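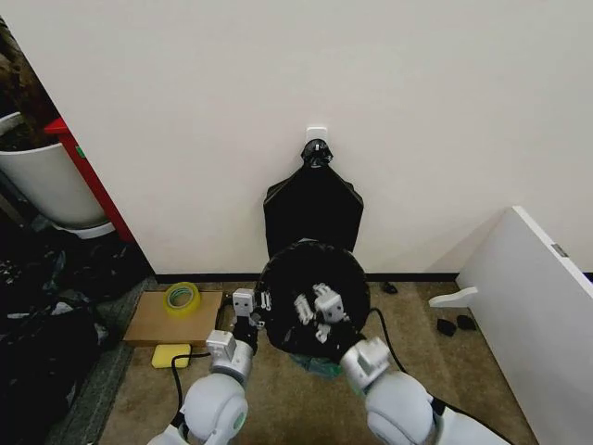 Hajar Saber

Depuis quelques semaines je pense beaucoup à mes poubelles. Je sais que ce n'est pas un sujet élégant pour un blog où d'habitude je parle de livres et de mes promenades, mais Nawal m'a écrit dimanche pour me demander comment je m'organise dans le nouvel appartement, et ma réponse était si longue que j'ai décidé de la mettre ici.

Dans mon ancien logement, rue Metwally, il y avait un grand placard sous l'évier. Je mettais tout dedans : les sacs, les éponges, les vieux cartons, les bouteilles vides. Quand on ouvrait la porte, quelque chose tombait. Maintenant je n'ai plus ce placard, et j'ai dû apprendre à ranger d'une autre manière.

La première chose est le crochet. C'est un petit crochet blanc adhésif, que l'on colle sur le mur sans faire de trou. Le propriétaire n'aime pas les trous, il me l'a répété trois fois le jour de la signature. J'ai nettoyé le mur avec un peu d'alcool, j'ai laissé sécher, j'ai appuyé longtemps avec le pouce, et ensuite j'ai attendu jusqu'au lendemain avant de suspendre quelque chose. Mon premier crochet, je ne l'avais pas attendu, et il est tombé dans la nuit avec un bruit terrible.

Au crochet j'attache un sac noir, avec un nœud en haut. Il reste plat contre le mur et il ne prend presque pas de place. La poubelle est juste devant, par terre. C'est une poubelle ronde, très simple, et je rabats le bord du sac sur le bord du seau pour qu'il ne glisse pas à l'intérieur. Ma mère faisait toujours comme cela et elle avait raison. Si le sac est trop petit, on tire dessus et il se déchire ; s'il est trop grand, il fait des plis et on perd la moitié de la place. J'ai essayé plusieurs tailles avant d'en trouver une qui me convient.

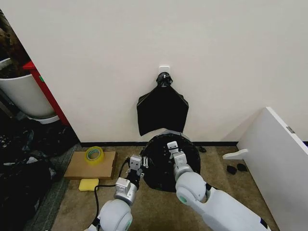

Le sac noir à son crochet, et la poubelle au pied du mur.

La deuxième chose, c'est la moquette. Elle est beige et elle a déjà vécu, avec des taches que je n'arrive pas à enlever. Je ne l'aurais pas choisie. J'ai essayé le bicarbonate, puis le savon noir, puis un produit de la marque Grastau que la voisine m'a prêté. Le résultat était moyen pour les trois, mais le savon noir sent meilleur. Je garde une éponge jaune pour la moquette seulement, et je ne la mélange pas avec celles de la vaisselle.

Pour les cartons, je les ouvre et je les mets à plat tout de suite, sinon ils s'accumulent. J'ai encore le rouleau de ruban adhésif du déménagement, qui me sert à fermer ceux que je veux donner. Le point de collecte est derrière le magasin Orel, à 800 mètres de chez moi, et j'y vais à pied le soir, vers sept heures, quand il y a moins de monde.

Nawal me demandait aussi si je fais le compost. Pas encore. J'ai lu un article assez long sur ce sujet et j'ai compris peut-être la moitié. On parle de matière brune et de matière verte, de proportions, d'aération. Si parmi vous quelqu'un le fait dans un appartement sans balcon, je veux bien des conseils, surtout pour l'odeur en été.

La semaine prochaine je reviens aux livres, j'en ai deux qui attendent sur la table de nuit depuis avril.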